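十月 晚上十一点多

又是在Cimwood待到最后一个走。趁还记得赶紧写几句，明天肯定忘。

Phelan那套折衣服的套件试用第二天。销售那边报的是3,000一个月，含臂、含台面、含他们的云端那什么“衣物库”。听着不贵。但试用期只给三周，三周够干嘛的，光装就装了一个上午。螺丝还少一颗，翻箱子翻到底才找到，卡在泡沫里。

上午跑毛巾。毛巾没话说，方的嘛，谁都会折。T恤也还行，袖子有时候歪，重来一次就好。说明书写得稀烂，“请将衣物大致展平”，什么叫大致？？打电话去问，转了两次，最后还是自己试出来的。中午没吃，喝了杯凉掉的咖啡。

下午换童装。这才是我们真正要看的，Jutarcombe那边的单子大半是小孩衣服，旧衣翻新再打包，牛仔裤最多。折不了牛仔裤这套东西就白搭。 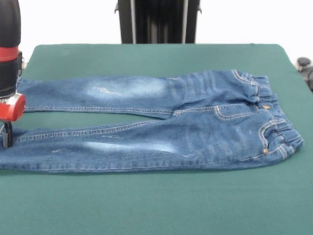

Cimwood试用日记 ｜ 文、图：分拣间夜班
阅读 3,000　评论 3　分享 2

小牛仔裤，松紧腰的。横着铺在绿垫子上，腰朝右，裤脚朝左，黑色的夹指落在靠下那条裤腿的裤脚边上。我就盯着那一个点看了半天。牛仔布硬，厚，不像T恤一捏就起来，夹指按下去布往哪边跑完全看角度。

腰那里更烦。松紧一收全是褶，右边鼓起来一块，手折我都得拿掌根压一下。套件的设置里根本没有“松紧腰”这一项，只有“长裤”“短裤”，选长裤它默认腰是平的。记下来，要问。还有铆钉，夹指会不会刮到，也要问。膝盖那种做旧的磨破口，线头白花花露在外面，勾住了算谁的？合同里没看到。

Prekano那家上个月也来演示过，贵，但是人家带了工程师，当场改参数。Phelan是寄箱子过来自己装，省钱是省钱，出了问题就在群里等回复。等了四十分钟，回一个“收到”。气死。

不过说句公道话，臂本身不错，声音小，红黑配色也顺眼，占地方不大，我们那张台子正好放得下。要是软件跟得上，我是想留的。现在在的问题是跟不上。

明天要做：
深色裤子试一遍，
问松紧腰，
垫子擦一擦，上面有点印子。
还有报价单，续租到底含不含换夹指，销售说含，纸上没写。

脚疼。睡了睡了，闹钟定五点半，衣服都没换。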